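Up at six because the bins lorry was making its usual racket, and then I couldn't drop off again, so I made a pot of tea and finally opened the letter from Brandville council about the allotment. We've got it! Plot 7, the one by the water tank (the one with the rhubarb, not the one with the wasps). I did a little dance in the kitchen and woke the dog.

Rang Karla Magaña straight away, which was a bit mean at that hour, but she's been on the list as long as I have and I wanted her to hear it from me. She was lovely about it. She says she'll give me her spare broad beans as long as I let her have a corner for her sweet peas, and I said yes before she'd finished asking.
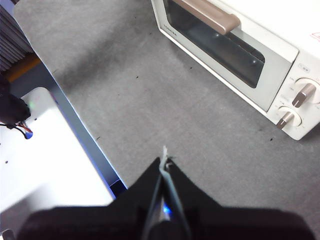 Walked over to Petton after lunch to have a proper look at the place. The soil's heavier than I'd hoped and there's couch grass all down one side, but the rhubarb is enormous. Percy Ayala was there doing his onions and told me to leave the far end alone until June, it floods apparently. I must write that on the calendar or I'll forget.

Back aches already and I only pulled up one dandelion. Cheese on toast for tea. Need to buy gloves, string, and a padlock for the shed.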